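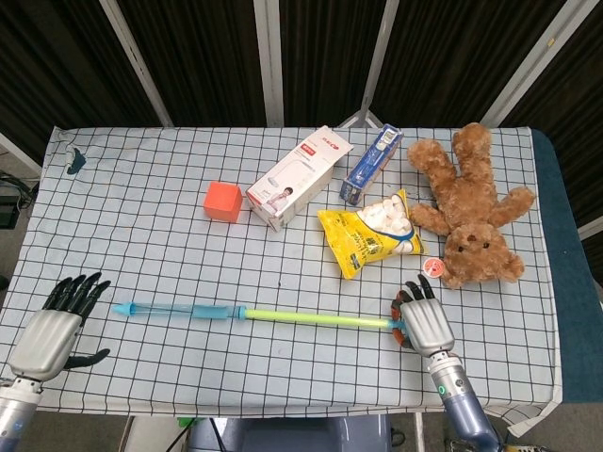
Zübeyde Kılıçarslan would rather we called it a grip loss than a drop, as the object never left the hand on any of the logged runs. Fair point, and the entry title has been changed.

Grip loss, right hand, long thin objects. Monday, Dristcombe bench.

Fault first seen at 19:45 on the toy wand, held by the yellow-green end. Hand closes normally, reports contact on all fingers, then the current limit trips and the fingers relax by a few degrees. The wand rotates in the grip and the tip goes down towards the cloth. No error shown on the Ikosari console. The only trace is in the low-level log: code 85, finger bus timeout.

Runs: 40 on the wand, same start pose. Trip on 2. Same hand on the foam cube and the plush bear, no trips. Left hand not tested on the wand yet.

Checked so far:
- Finger bus connector at the wrist reseated. No change.
- Current limit raised one step. Trip came later in the hold, so put back to the old value. Do not raise it again without the guard on.
- Fingertips wiped. No change.
- Swapped the Skastov driver board for the spare. Both trips above are from after the swap, so the board is probably fine.

Suspect the cable through the forearm. The wand's weight is all to one side of the grip and the controller compensates with a small wrist roll, which the cube and bear don't need. If a conductor is going at the bend, roll would be what shows it. Not proven.

Safety side. The release is silent and the stop chain does not see it. Status light on the forearm stays green throughout, so green must not be read as "grip good". A toy wand is no matter but the same hand is booked for the glass trays. Glass work is off until this is closed. Note put on the Dursun job sheet as well.

To do:
- Roll the wrist by hand with a meter on the bus pair, hand unpowered and isolated.
- Repeat the wand runs with wrist roll locked.
- Left hand, same object, same pose.
- Get code 85 passed up to the console as a stop, at present it is only a warning and is filtered out.

Spare forearm loom is in the second drawer, unlabelled, grey sleeve.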